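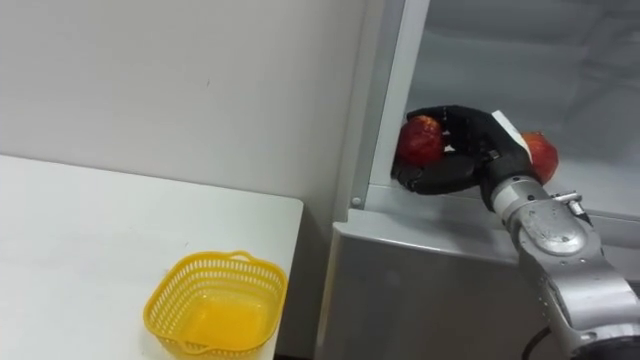 How to book a stand at a trade fair through your export group

Updated July 26, 2022

Quick one, as people keep asking. Written for small makers and growers going under a shared pavilion for the first time. The November fair at Voltudcombe is the one most of you mean.

Before you start

You need your business number, public liability certificate and a product list with tariff codes. No codes? Get them first. The form won't save without them and you'll lose the lot.

Step 1. Register with the group

Log in to the Wevel portal, pick Exhibitor, then Shared Pavilion. Not Visitor. Fill in form 203. Trading name has to match your certificate exactly – "and" versus "&" will bounce it.

Step 2. Pick your space

Shared stands come in 2 sizes, half bay or full bay. Half bay is plenty for most. Corner spots go early and cost more. Power is extra, tick the box now, adding it later is a pain.

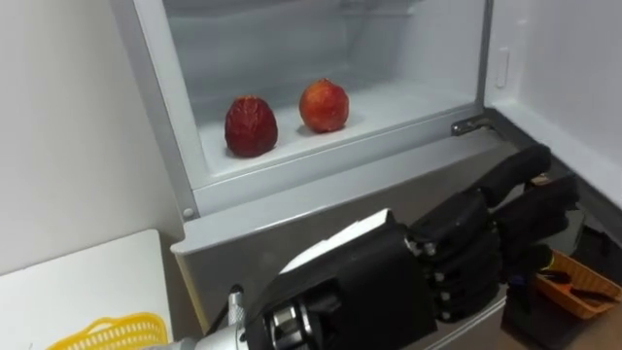 Step 3. Pay the deposit

50 per cent up front, balance when the floor plan comes out. Put your booking number in the reference. Bank transfer takes a few days to show so dont panic and pay twice.

Step 4. Send your samples

Book freight yourself or join the group load with Nadach. For the group load:

Label every carton on two sides
Packing list inside and a copy emailed
No loose items, no handwritten invoices
Declare a real value, even on giveaways

Step 5. Meetings

Buyer list opens once you've paid. Request 3 meetings to start with. The Thepsuriya buyers' group fills up fast, so ask for them first if you want them.

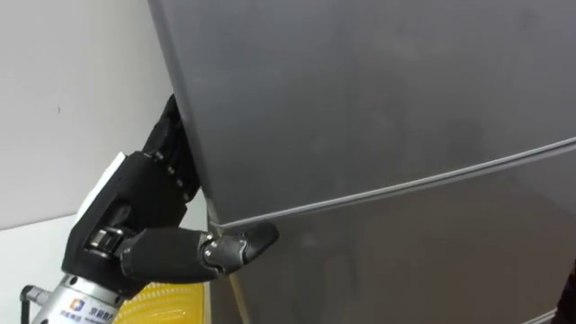
Leave a gap between meetings, the halls are a long walk apart.

If you have to pull out

Email, don't ring. Deposit is refunded up to the floor plan date, after that it's only if teh space gets resold.

Grant claims are a separate page. Keep your receipts – all of them, parking too.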